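Chapter 7
Work Surfaces and the Things We Put on Them

2019-02-01
By Chukwuemeka Ibrahim and Haoran Tang
Reading time: 7 minutes

A table is one of the oldest pieces of furniture, and one of the least studied. Students who take a course on workplace design often arrive with firm opinions about chairs and lighting. Few of them have thought much about the flat surface in front of them, although it decides where the hands go, how far the arms reach, and which objects stay close through the day.

This chapter looks at the work surface as a place where objects are set down, kept for a while, moved, and put away. The earlier chapters dealt with the body: posture, reach, sight lines, and fatigue. The next two will deal with storage and with shared rooms. The surface sits between these subjects, and most of the problems in this chapter have one foot in each.

We begin with a case. In August, the Waltamham office of a small mail-order firm, Rometti, moved its packing staff from a row of long benches to single tables. The new tables were better made than the benches and stood at a better height. Complaints went up all the same. Packers said they had nowhere to put anything. When the tables were measured, each person turned out to have slightly more surface than before. The loss was in a different kind of space. On the long benches, a packer could slide a half-finished order to one side and leave it there while dealing with something urgent. The single tables had no side to slide it to.

The managers first offered shelves. The packers used them for tape and labels, but half-finished orders stayed on the tables, and some ended up on the floor. What helped in the end was cheap. Each packer was given 3 shallow trays, and an order in progress stayed in its tray from start to finish. A tray could be lifted with everything in it, set on a shelf, and brought back later without sorting.

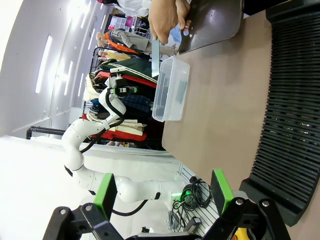 Figure 7.1. A tray held by the rim at a tabletop.

The Rometti case brings up three terms that will be used through the rest of the chapter.

The active area is the part of the surface where work is being done at a given moment. It is usually small. For most seated tasks it is no wider than the space between the elbows, and it moves as the person turns.

The holding area is where things wait. A letter to be answered, a cup, and a part that will be needed in the next step all belong to it. People defend their holding areas strongly, even when the contents look like clutter to a visitor.

The dead area is surface that cannot be used in practice. It may be out of reach, blocked by equipment, or too close to an edge to feel safe. Large tables often have large dead areas, so a simple measurement of width and depth tells us less than we might expect.

A tray changes the relation between the first two. It lets a group of objects pass from the active area to the holding area in one movement. This is called grouped transfer, and Section 7.2 treats it in detail. Zheng, the first author to write on the subject at length, watched clerks at work for 27 days and recorded 400 transfers. Most were of single objects, and many of those were later undone as the clerk looked for something that had been moved. The study is old and its sample is narrow – all of the clerks worked in one building – but the method is still worth knowing, and Exercise 2 at the end of the chapter is based on it.

Not every writer agrees that the holding area should be made easier to use. Gosov argued that a surface with generous waiting space invites people to start new tasks before old ones are done. On this view, the complaints at Rometti were a sign that the single tables were working as they should. We return to the argument in Section 7.4, after looking at how interruptions are handled in offices, kitchens, and repair shops.

Before reading on, choose a table that you use every day and make a rough plan of it on plain paper. Mark the active, holding, and dead areas as well as you can from memory. Then sit down at the table and correct the plan in a different color. Keep both versions, as you will need them for Section 7.3.

7.1 Height, Depth, and Reach

The height of a work surface is normally given as the distance from the floor to its top face. For the person using it, the distance from the elbow matters more. A surface that suits writing will be too high for kneading dough, and a surface that suits fine repair work will be too high for both.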